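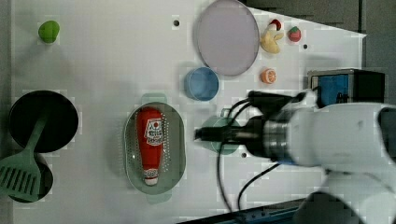
Sorting the play kitchen, a thread

1/ Princess Layug asked me to get the play kitchen set down to one bin before the room changes over. Date for the record: December 15, 2025. Method: everything goes out on the white table first, then gets sorted by what it's made of, then by what it's used with.

2/ Cookware is the easy group. Black frying pan, green slotted spatula, oval colander. The colander has a tab handle at each end and small holes in rows, so crumbs and lint collect there. Brush it dry before anything gets stacked in it.

3/ Round plate and blue cup go in as a pair. Flat items on the bottom of the bin, cup on top, rim down – otherwise it fills up with toy food.

4/ Ketchup is soft goods. Red fabric body, white label sewn on, lettering stitched by hand. The label reads HEINZ, TOMATO and KETCHUP, with 1869 in red thread and a felt tomato. 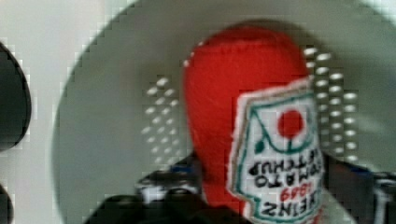
The border of that label is frayed felt, so I keep it away from anything with teeth or slots, and it doesn't share a bag with the spatula. Spot clean only. Black thread on white fabric is a bad candidate for a machine wash.

5/ Small foods get one zip bag. The green ball is filed under fruit. Efren Maglaya says lime, Analyn Ignacio says pea. Fruit is what I wrote on the tag.

6/ Bin is a Susard, shelf 8, tag number 942. Lid on, tag facing out. If you borrow the colander, put it back in the same bin and not in the one marked Relby, that one is for puzzles.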